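Skokeo Contact Set — small object manipulation kit for three-finger grippers

Home / Lab equipment / Manipulation / Contact Set

Version 2. In stock at Allholm. Page updated 2023-09-15

What you get: objects, task cards, recording templates, scoring software, one year of updates. No arm, no gripper. Works with whatever you have already as long as it has three fingers and you can read the joint positions out.

Short version for people in a rush. Most grasp benchmarks score the lift. Did it come up, yes or no. The Contact Set scores what happens before that, from the first touch until the grip settles or doesn't. Low flat things on a hard table are where three-finger hands get into trouble, so low flat things is most of what we test.

The method

Called Wusarum scoring in the manual, after the project it came out of. Each trial is cut into approach, first touch, settle, hold. The software finds the cuts from finger position and motor current, you can move them by hand if it gets one wrong. It does get some wrong, mostly between first touch and settle. Every part gets its own score. No single total at the end, we had one in version 1 and took it out, people only ever quoted the total.

Needs: joint positions, motor current per finger, one fixed camera. Wrist force sensor is optional but the settle score is better with one.
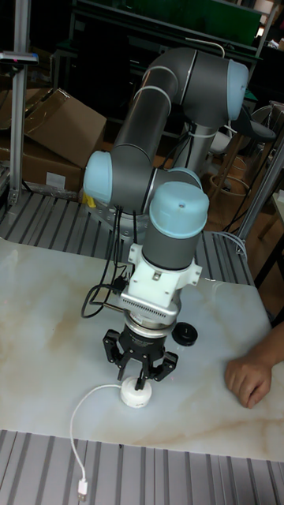
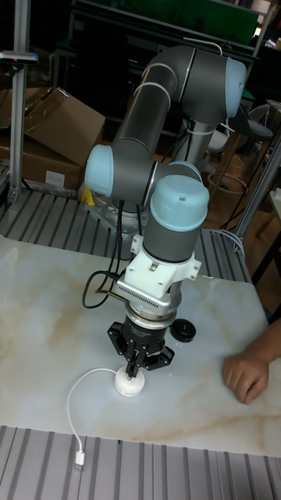 Cabled objects get their own task card (card C) and are scored apart from the rest. A cable pulls on the object before the fingers do, and it pulls differently every time you lay it down, so averaging them in with plain blocks makes both numbers useless. The card asks for the cable to be laid out the same way at the start of each trial. With the white puck it comes out on the left and runs to the front of the table, plug end at the front edge, fingers coming straight down from above. Do not tape it. Taped cables give you a lovely score that means nothing.

Results so far

Our own reference run was 1,000 trials with one arm and one gripper, top-down approach only. 400 of those were card C.

Of the 400 cabled trials, 309 reached hold. The other 91 did not, and most of those failed in settle and not at first touch, which was the bit we had not expected. Contact was fine, the object turned under the fingers as they closed. With a lift-only score you would see the same 91 failures and no idea where.

We then reran 152 trials with a slower close and the same start positions. Settle scores went up, approach scores stayed put as they should. Full tables are in the download, including the trials we threw out and why. Raw logs too, if you want to recut them yourself.

Limits, please read before ordering

One arm, one gripper, one table surface in the reference run. Your numbers will be different, compare against your own baseline first.
Two-finger grippers: the settle cut does not work. Don't buy it for that.
Suction: no.
Soft objects: not in this version. Planned for November, no promise.
Shiny tabletops can confuse the camera check. Move the light before you start fiddling with the thresholds.

In the box

Object tray, rigid, with lid
Task cards A to D, wipe clean
Placement mat, thin, can be left off if your table has its own marks
Printed quick start. The full manual is download only
Licence key for the scoring software, one lab, any number of machines

Software runs on Linux and Windows. Log import is plain CSV, column names are in the manual, page order changed since version 1 so check the index and not your old bookmark.

Upgrading from version 1

Keep your objects, they are the same. You need the new cards and the new key. Old logs can be rescored as long as finger current was recorded — if it wasnt, only approach and hold come out.

Ordering

Skokeo direct, or through Jabłońska for orders that need a local invoice. Quote on request, education price on the same form. Ships from Allholm. Spare cards and single replacement objects are listed seperately under Parts.

Questions about whether your gripper will work: send the model name and a short sample log, not just the datasheet. We can usually tell from the log.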